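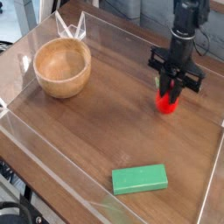
How Does a Tree Become a Bowl?

Wood comes from the trunk and branches of trees. A tree adds a new layer of wood just under its bark each year. In places with warm summers and cold winters, each layer shows up as a ring. The pale part of the ring grows in spring, when the tree grows fast. The darker part grows later, around August, when it slows down.

When a trunk is cut into boards or blocks, the saw passes through the rings. The lines you see on the cut wood are called the grain. Cut straight across the trunk and you get circles. Cut along it and you get long stripes.

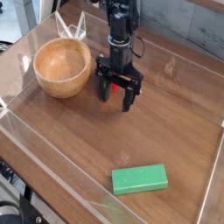 Fresh wood is full of water. If it dries too fast, it cracks, so many bowl makers cut a rough shape first and leave it on a shelf for months. Hanne Thorlacius, who runs a small workshop called Perkora, keeps 254 rough bowls on her shelves. Each one has a number in pencil, and the newest is 2619.

Once the wood is dry, it goes on a lathe. A lathe is a machine that spins the wood very fast. The maker holds a sharp steel tool against it, and thin curls of wood fly off. The outside is usually shaped first — then the block is turned around and the middle is hollowed out.

Next comes sanding. The maker starts with rough sandpaper and changes to finer and finer sheets. Last of all, oil or wax is rubbed in. It helps keep water out and makes the grain easier to see.

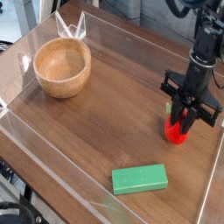
A round wooden bowl. Look for the faint grain on the inside.

Words to know

Grain: the pattern of lines in wood.
Lathe: a machine that spins wood so it can be shaped.
Hardwood: wood from trees with broad leaves, such as maple, cherry and beech. Many bowls are made from it.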